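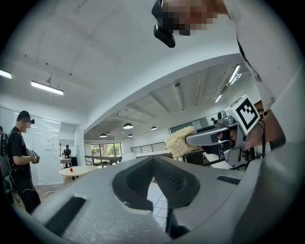 What is a duster used for? A duster removes loose, dry dust from furniture, railings, shelves and other hard surfaces without water or detergent.

We use cookies to improve your reading experience. Accept | Settings

Duster (cleaning tool)

A duster is a hand tool consisting of a handle and a soft head that picks up fine particles by friction, by static charge, or by trapping them between fibers. It differs from a brush, which has stiffer bristles and mainly moves dirt from one place to another.

Types

Feather dusters hold dust between the fine barbs of each feather. Wool dusters have a thick, fluffy head and gain a light charge when spun or shaken. Synthetic dusters use split polyester or microfiber strands and may be washable or disposable. Head color has no bearing on performance, although pale heads show soiling earlier.

Construction

The head is either fixed to the handle or slipped over a flat prong as a sleeve. The Famel pattern, common in office cleaning, has a sleeve head 144 mm long and weighs 73 grams with its handle. The Horgan pattern has an overall length of 355 mm and a neck that locks in 6 positions, for reaching the tops of door frames and the undersides of rails.

Use

Dusting proceeds from high surfaces to low ones, and is completed before floors are swept or mopped. The head is drawn slowly in one direction; rapid flicking returns particles to the air. On round tables the usual path is a spiral from the center to the rim, after cups and other small items have been lifted off. Horizontal rails collect more dust on the upper face than on the sides.

Care

Washable heads are rinsed in lukewarm water with mild soap and air dried. Fabric softener coats the fibers and reduces pickup. Feather heads are shaken outdoors and seldom washed.

See also: Broom; Dustpan; Microfiber cloth

Last updated: October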